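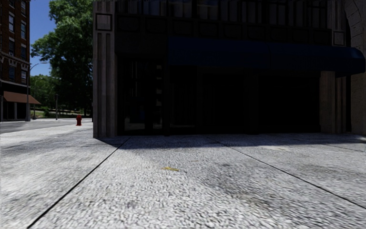

4. Booking in at the Grenimell camp

I've stayed here five times now, so take it from me and do this part first!

1. Ring Canan Polat the day before and tell her which trail you're walking in on.
2. Sign the visitor book at the gate (I forgot once and had to trudge all the way back).
3. Ask before you join a gathering or take photos.

Note: the upper camp is at 2,957 feet, so bring a warm jumper, even in summer.

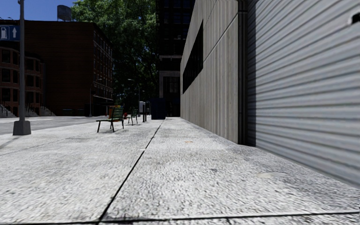

CAUTIONS

Don't drink from the creek unless you've boiled the water.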